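3.2 Participants and work settings

The interviews were carried out in Bretham and in Holtside, two towns where many people now work from home for at least a part of the week. We sent a short invitation letter to 2000 households and received 668 completed forms. From these we selected 10 persons for a longer conversation, with attention to differences in age, type of work and length of residence. All names of participants were removed before the analysis.

We asked each person to speak about the surface on which the main part of their work is done. This question was taken from the earlier pilot in Condivstead, where Portela and Honorato noticed that people speak more freely of a table than of a room. A room is often shared and its use is discussed in the family, while the table has its own small rules – who clears it, at what hour, and what may stay on it during the night.
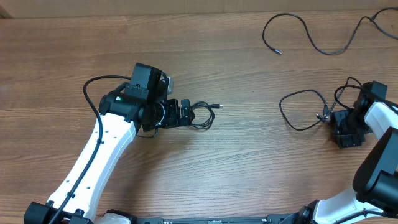

Figure 2. A tabletop with horizontal wood grain.

Three themes came back in most of the conversations. The first was the hour of clearing. Participants with children described a fixed moment in the late afternoon when papers had to be moved, and several said that this moment decided the end of their working day more strongly than any contract. The second theme was the choice of seat. In the Holtside group, the seat nearest to the window was kept for paid work even when it was not the most comfortable one. The third theme, storage, was less expected by us. Some participants carried their things in a single bag from one room to another, and they did not wish to have a cupboard for this purpose.

The transcripts were coded by Cavalcanti and Sales separately, and the two sets of codes were then compared. Where they disagreed, Conceição read the passage again and a common code was agreed. Most of the disagreements concerned meals, which one coder had treated as an interruption of work and the other as a part of it. We have kept both readings in the table of codes, and we return to this question in Section 5.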